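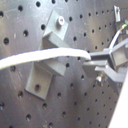 Two gray brackets, one white cable, and more holes than I will ever use. I love this thing.

OK, breadboard thread! The optical kind, with the holes. I've been wanting to write this since February, when the plate first landed on my bench and I spent an entire evening just moving brackets from one spot to another because I could.

If you've never worked on one: it's a metal plate with a regular grid of threaded holes. You want a thing to stay somewhere, you bolt it there. You change your mind, you unbolt it. I had been building on a sheet of scrap board from Pastimwood with wood screws, and every time I changed my mind I left another crater in it.

I bought mine used, from the surplus shelf at Marchuk. I paid 449 for it and carried it out to the car myself, which was a mistake. These are HEAVY. My forearms were done for the day. Bring a friend or a cart.

It came pre-scuffed and I was so relieved. A spotless one would have made me nervous. Once there are a few scratches you stop babying it and start building on it, and the light catches on the worn patches in a way I find really pretty? I may be alone in this.

First thing I learned: check your thread before you order bolts. Metric and inch plates look so much alike in a listing photo. I ordered a big bag of the wrong ones from Brutetti, tried one, felt it bind after 2 turns and stopped right there. Please stop right there too. If a bolt doesn't go in easily with your fingers, don't reach for the wrench.

Second thing: put the bolt in loose, put ALL the bolts in loose, then tighten. I know, everybody says it. I still skipped it for weeks and kept wondering why the second bracket never sat square with the first.

Leave yourself room for the driver, too. I once got two parts lined up so beautifully and then could not get a hex key into the gap between them. Took the whole lot off again. These days I hold the key in place before I commit to a hole.

Now cables, my favorite subject and the part where I have opinions.

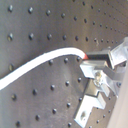 Give a cable a nice lazy curve. I used to pull everything tight across the plate because it looked tidy, and then the first time I shifted something over a row, there was no slack and the plug took all the strain. A bit of extra length costs you nothing and you will be so glad of it later.

Also, white cable on a gray plate is a joy. You can follow it with your eyes from one end to the other. My old ones were all black, and against a grid full of dark holes I was forever losing track of which one went where.

I don't tape cables flat anymore either. The tape gets gunky, the gunk goes down the holes, and then you're sitting there on a Sunday with a toothpick. Which brings me to cleaning!

Holes collect everything. Dust, lint, crumbs (I said what I said), the tiniest washers. A vacuum with a narrow nozzle gets most of it. For the rest I use a soft bottle brush from Skaltell, the skinny kind, and a wipe with isopropyl for fingerprints. Keep a magnet handy for the washers.

Somebody asked last time how I remember where things go when I take a setup apart. Graph paper! One square per hole, pencil only. I count from the corner nearest me and write the row and column next to each bolt. There are 6 sheets pinned over the bench right now and every one of them is a layout I could put back together in an evening.

Is it overkill for a hobby? Probably. I don't make anything on it that needs this kind of flatness. But going from "sort of wedged in place" to "bolted down and it stays" changed how much I enjoy the whole business, and I get way more done because I'm not re-aligning everything each time I bump the bench.

Next on my list is a set of rubber feet, so it quits creeping toward the wall. If you have a kind you like, tell me which, and whether they leave marks on a painted bench top. Also taking suggestions for storing bolts by length, my current system is a muffin tin.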